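Stostora folding workbench, had it since October. Quick notes as Hina Tarar asked and I keep forgetting.

Came flat in one box. 14 bolts, instructions ok apart from step 2, where the drawing is back to front. Took me an evening, would of been faster with a second pair of hands.

Top is good. Flat, no wobble once the feet are set, and glue scrapes off with an old chisel. Holds a vice fine. Planing is another matter, it creeps across the floor unless you put a foot on the rail. 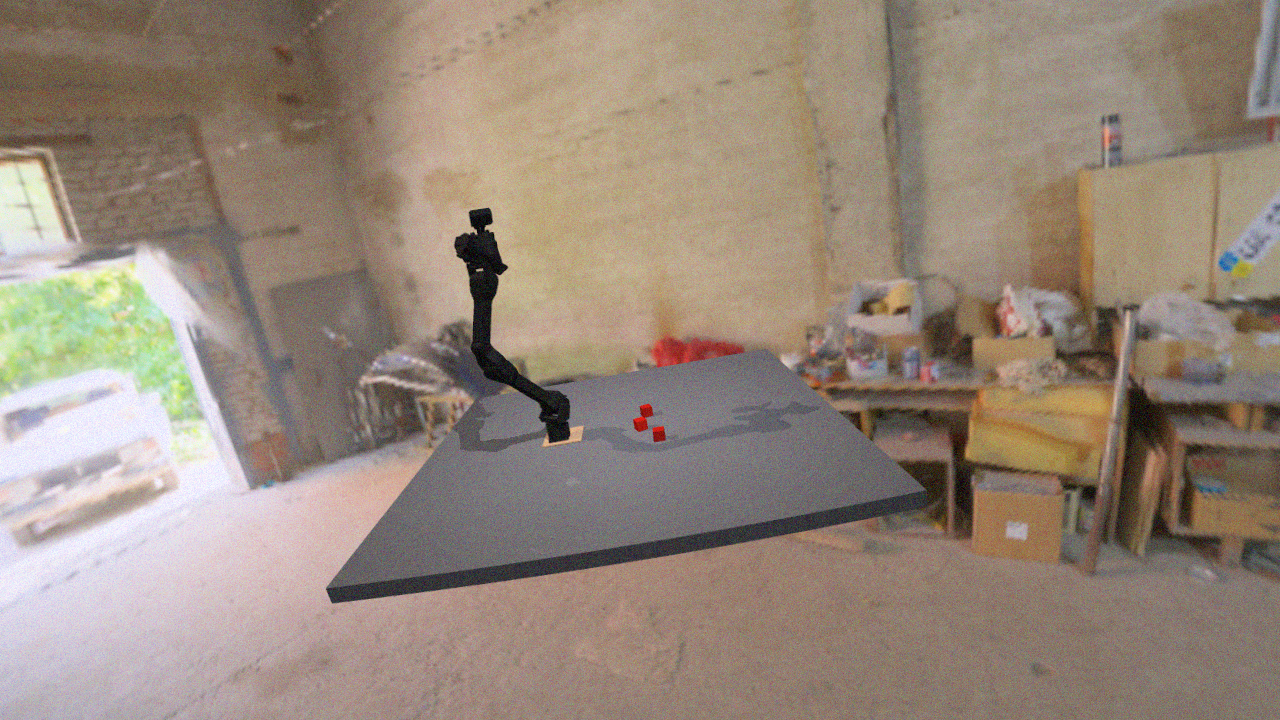 Feet are the weak bit. Plastic, thin, one split in the cold. Stostora sent a new set free, no fuss, though the first email went unanswered. Jonas Gruber has the bigger Tóth bench and swears by it. Also paid double.

Folding: fine on your own, mind your fingers at the hinge. Catch is stiff, bit of candle wax sorted it.

Wouldn't pay full price. Got mine from the shop in Clererstead with 100 off and at that I'm happy. Four stars, three if you plane alot.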